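Student Project Report
Department of Environmental Studies, Lerside College
Submitted by Fitzgerald Bellamy
Aug 15, 2018

# Household Water Use and Billing in the Fisbridge District

## 1. Background

The district of Fisbridge changed its method of charging for water in June of last year. Before the change, each household paid a fixed fee that depended on the size of the property. Under the present method, the fee is made up of a small standing charge and a second charge for the volume of water used. The district office stated that the purpose of the change was to reduce demand during the dry months and to share costs more fairly between large and small households.

This report considers whether residents understand the new bill, and whether that understanding has any connection with the amount of water they use. It does not consider the price itself, nor the legal basis for the charge. Both matters were treated in an earlier report by the Loren project group, which is kept in the department library.

## 2. Method

A written survey was sent to 1,812 households in the two neighborhoods served by the Mbeki pumping station. A total of 586 forms were returned. Forms without a signature on the consent page were set aside and do not form part of the results.

The survey had four parts. The first asked for the number of persons in the household and the type of dwelling. The second asked the resident to read a sample bill and to state which line showed the volume charge. The third asked about habits at home, including laundry, dishwashing, garden watering and the care of indoor plants. The fourth was left open for comments.

In addition, residents were invited to keep a water diary for 10 days. Diary entries were made by hand on a printed sheet, with one line for each use. Participants were asked to record the time, the purpose and, where possible, an estimate of the volume. Meter readings were taken by the participants on the first and last day. 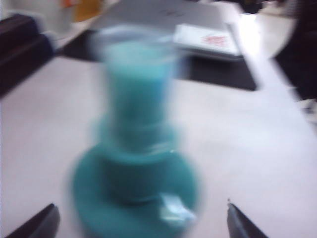
### 2.1 Minor Household Uses

The category of minor uses was added after the first trial of the diary sheet. It includes filling vases and pet bowls, rinsing fruit and wiping down tables. These entries were small in volume but frequent, and several participants left them out until reminded. For the final sheet, they were given a separate column so that they would not be mixed with cooking and drinking.

The estimates in this column should be read with care. Participants used cups, jugs and bottles of different sizes, and no common measure was supplied. A marked jug would be a useful addition to any later study.

## 3. Results

Most of the residents who returned a form were able to find the total amount due on the sample bill. Fewer were able to find the volume charge. The most common error was to read the standing charge as the volume charge, as the two lines are printed next to each other in the same type.

Residents in apartments made this error more often than residents in houses. One likely explanation is that apartment bills are often sent to a building manager first, so that the resident sees only a summary. The survey did not ask about this directly, and the point remains open.

The diaries showed that laundry and bathing were the largest uses in nearly every household. Garden watering varied a great deal from one street to the next. Where the diary total and the meter readings did not agree, the meter reading was higher. Leaks, forgotten entries and low estimates may all have contributed.

No clear connection was found between correct reading of the bill and lower use. Some households with low use had answered the bill question incorrectly, and explained in the comments that they had always been careful with water.

## 4. Comments from Residents

The open section produced a wide range of remarks. The subject raised most often was the layout of the bill - in particular the small type on the second page. Several residents asked for a comparison with the same month of the previous year. Others asked that the unit of volume be explained in words. A few wrote about water pressure and street repairs, and these remarks were passed to the district office without names.

## 5. Limits of the Study

The households that returned a form may not represent the district as a whole. Persons with an interest in the subject are more likely to reply, and the survey was issued in English only. The diary period was short and fell in dry weather. No winter data were collected.

## 6. Recommendations

It is recommended that the district office place the volume charge on a separate line with a heading of its own, and that the unit be explained on the first page. It is further recommended that building managers be asked to pass on the full bill to each resident.

A second diary period should be held in winter, using the revised sheet and a marked jug. Copies of the survey form and the diary sheet are held by the department office and may be requested in writing.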